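4.2 Changes on the line

At Seterdale the packing staff used to do 28 pick tasks a shift by hand. Now 7 of them go to the arms - staff mostly watch, reset and log. Less lifting, more waiting. Several said the waiting was teh harder part. 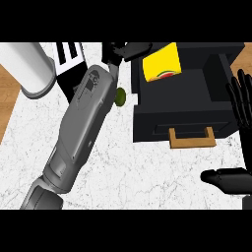 Figure 3. Simulated countertop task, gray arm with two-fingered gripper at the cabinet.

Tasks get rehearsed in simulation first. Staff review the runs, 679 so far, and flag bad reaches. New duty, no extra pay yet - see Section 5.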